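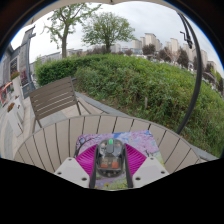
Mouse Pads: Common Questions

Can I use a printed pad outdoors?
Yes. Bring it in overnight, as sun fades the print in time.

Do I need one on a slatted table?
We recommend it. Gaps between slats can make the pointer jump, and a pad gives the mouse an even surface.

Will a clear mouse work on a colorful print?
Most do. If the pointer skips, move to a plainer part of the pad.

How do I wash the pad?
Use cool water and a drop of dish soap. Dry it flat for roughly 2 hours. Don't put it in the dryer.

Can I order my own picture?
Yes, through the Rallum print page. Files should be at least 200 dpi.

Related
Cleaning a see-through mouse
Working on the patio: chairs and shade
Rallum print sizes
Returns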